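Student work > Technology projects > Visit reports

Category: Automation and robotics, second year

Report from the open day at Lemholm

For our project in automation we had to visit a workplace where robots are used or studied, and write down what we learned. Our group chose the open day at Lemholm, in September. Tornia, the group there, works with simulation, so most of the demonstration took place on a large screen. Over 169 visitors had put their names on the list, and we were divided into small groups. Ours was guided by Signe Riis.

She began with the reason for simulation. A real arm is expensive, and a mistake can break it or the things near it. In the simulator the same arm can make the mistake many times and the only cost is computer time. The model we saw was a Franka Emika arm with a gripper of two fingers, and the first object we looked at was a pepper mill. 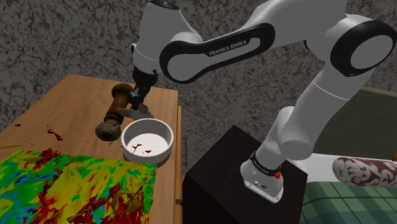 We were allowed to ask questions during the whole demonstration, and I asked how the computer decides how strongly the fingers should press. Signe explained that each object gets a weight and a friction value. If the friction is set too low, the object slides away, even if the fingers are in the right place. If it is too high, the robot learns a grip that will fail in the real world. Finding good values is slow work, and she said that her group spends more time on this than on programming the movements.

After a short break we talked about difficult situations. A table at home is seldom tidy, and things lie on top of each other. A hammer with a small ornament resting on its handle is a good case for this, as the robot must think about both objects. Closing on the hammer can make the ornament move or fall.

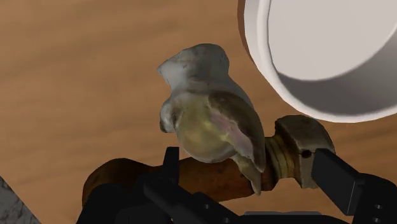 My classmate wanted to know if the view from near the gripper is enough by itself. The answer was that it helps with the last centimetres, but the fingers can hide part of the object, so a second view from the side is also useful. I had not thought about this before the visit – in our own project we planned only one camera.

The part I found hardest to follow was the talk about the program Ullosora, which the group uses for comparing grips. It went quickly and my notes are not complete. I have asked our teacher, Brynjólfsdóttir, if we can go through it in class.

What we will change in our project:
- use 2 cameras in the simulation
- test three friction values for every object
- place some objects so that they touch each other

Contact the technology department | Back to top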